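Yeison Alvarado changed careers at 41, and he did it without moving house. He still lives above the hardware store on Palomino Street where he grew up, and he still drives the same truck. What changed is what he does for a living. For 14 years he repaired pianos. Now he writes radio plays, and people listen to them.

"I get asked if I miss the pianos," he says. "I have two in the apartment. There's no room to miss them."

We met at his kitchen table, which he had cleared by moving a stack of scripts onto the stove. His latest serial, *Bresora*, follows a family running a ferry in a town with a failing bridge. It runs 16 episodes, and he plays the ferry captain himself after the actor he wanted took a job on a cruise ship.

The first play came out of a repair job. He was working on an upright in a church basement in Grosberg while a couple argued in the next room over who should get a dining table. He went home and wrote the argument down, then kept going.

"It was bad," he says. "They talked like lawyers. But I finished it at four in the morning and I wasn't tired, and I noticed that."

He sent it to a small station, which turned it down. He sent the next one to the same station, which turned that down too. The third aired in March, late at night, between a farm report and an hour of organ music. He was paid enough to fill the truck. 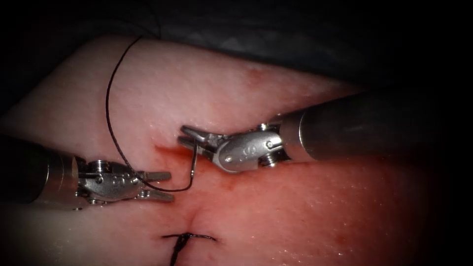

*Two robot arms at work over a tissue surface.*

Alvarado does his own sound effects in a closet lined with moving blankets. He showed me a wet chamois, a bicycle chain, a box of celery and a door with no house attached to it. The door has been in every play he has made.

"Listeners write to me about the door," he says. "One man thought it needed oil. I told him I'd oiled it and it got worse."

Money is still uneven. He takes tuning jobs before the holidays, and he keeps $3000 in an account he doesn't touch. His sister thinks he should teach. He tried it once, a workshop for beginners, and says he talked too much and let people go home early.

His next project is called *Brarnov*, after a boarding school in the story. He has written two episodes and thrown one away. Most of it takes place in the dark, during a power outage, and he has been sitting in the hallway at night with the lights off to hear what the building does.

"Mostly it's the refrigerator," he says. "So there's going to be a refrigerator in it."

He walked me down past the store and stopped to pull a loose flyer off the door. He had a tuning at three, across town, and he was already late for it.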